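Subject: Re: [fittings] Narrow pull-out beside the worktop corner: cutlery or knives?
From: Lucimara Seixas

Khôi Đoàn wrote:
> We have one narrow bay left next to the corner and I am
> inclined to fit a wire pull-out in it. My wife wants the
> knives in there, I want the spoons and chopsticks in there.
> Has anyone managed both in one basket, or does it turn into
> a tangle? The Drotstead leaflet shows bottles and oil only,
> and bottles we keep elsewhere.
>
> Khôi

Both will go in, provided the inserts are fixed in order from the back. My own arrangement has been in use since February, and I have changed it twice.

The bay takes a chrome wire basket on a tall white front. The slotted knife block goes to the back. Its slots face up, and the blades drop between the rails. In front of it is a white plastic strip of hooks. The divided holder goes in the front corner against the drawer front, and it takes forks, spoons and chopsticks, handles down. Spoons go in the holder one at a time, bowl uppermost, so that the bowl can be seen from above.
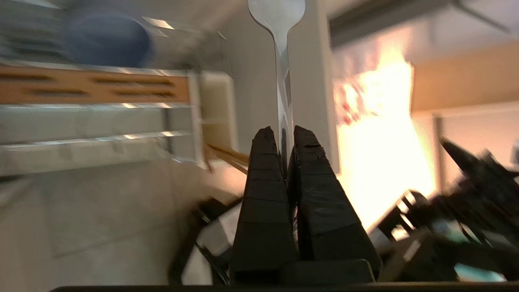
Khôi answered off-list that his chopsticks are longer than the holder is deep, and that they lean out and foul the next bay when the basket goes back in. He asked whether a deeper holder exists. Miranda list one, but at 245 mm it stands too high to pass under my worktop, so measure the clear height first. The measurement to take is from the lower rail to the underside of the stone at the front edge, with the basket half out. Mine was 11 mm less there than at the back of the bay, for reasons the fitter could not give me.

Leaning is a matter of which compartment is used. A single chopstick in a wide compartment will always lie over to one side. Put pairs in the narrowest compartment, thick end down, and keep the wide one for forks and spoons. Long cooking chopsticks do not belong in the holder at all. Lay them flat on the lower level, parallel to the rails, with the other long handles.
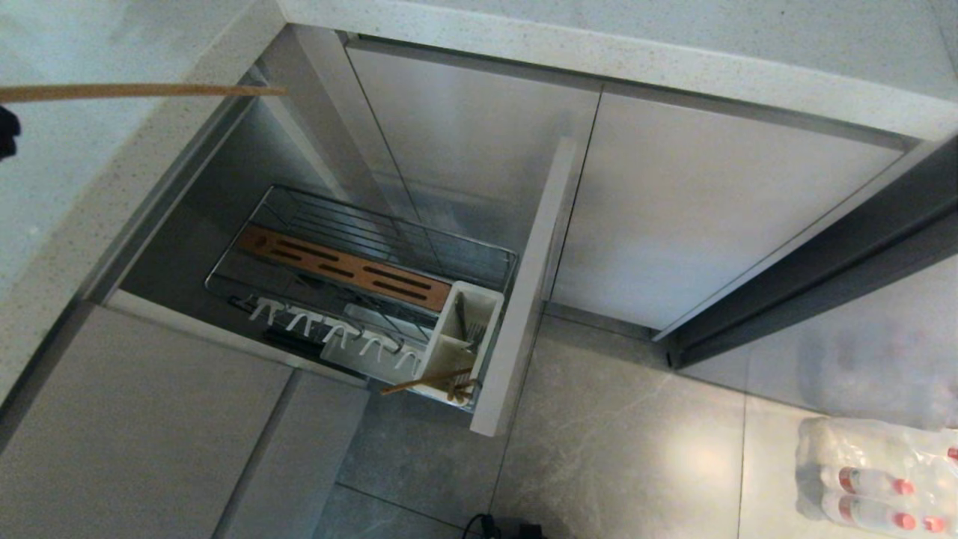 The order of loading matters more than the make of basket. Long utensils go into the lower level first, while the hooks are still empty. After that the holder is filled, and the hooks last. If the hooks are loaded first you will be reaching past them for everything underneath.

Two further points on the runners. Full extension is needed if the knife block is at the back, otherwise the rear row of slots stays under the worktop and a long blade cannot be lifted clear. Check the load rating with the block in place, as timber blocks are heavy. My block and knives came to 2287 g on the kitchen scales before any cutlery went in. The Netitberg runners have coped with that so far. I had to adjust the front panel once, by half a turn on the lower screw, when it began to touch the neighbouring door.

For cleaning, the holder lifts out and can be washed in the sink. The hook strip I wipe where it is. Let the cutlery dry fully before it goes back, as water collects in the bottom of the compartments.

If anyone has tried the Ninunano basket with the removable lower level, I would like to know whether it rattles.

Lucimara

Recent messages in this list
- Re: Soft-close damper sticking on tall larder unit
- Toe-kick strip, clips or silicone?
- Re: Re: Quartz front edge, chip repair
- Ninunano spare parts, order code 538
- Corner carousel or fixed shelves
- Matte doors and finger marks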